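About Patis

We're a small evening school for people who want to learn to cook at home and enjoy it! Ilir Georgiou started Patis in September 2019 with 7 pupils and one borrowed oven, and we've been growing ever since – 18 courses a year now, from first soups to proper bread.

Classes are small and friendly, and you eat what you make. Bring a box for leftovers (you'll need it).

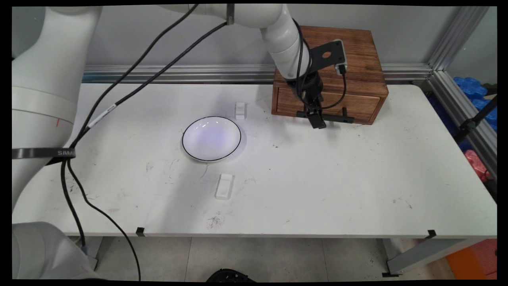 A white bowl with a black rim and a wooden box on one of our tables.

Vasilică Manole runs the baking courses and loves a question, so ask away. She also looks after our recipe library, with up to 3000 cards sent in by pupils and their families – do add yours!

New courses open every October. Come and say hello before you book, the kettle is always on.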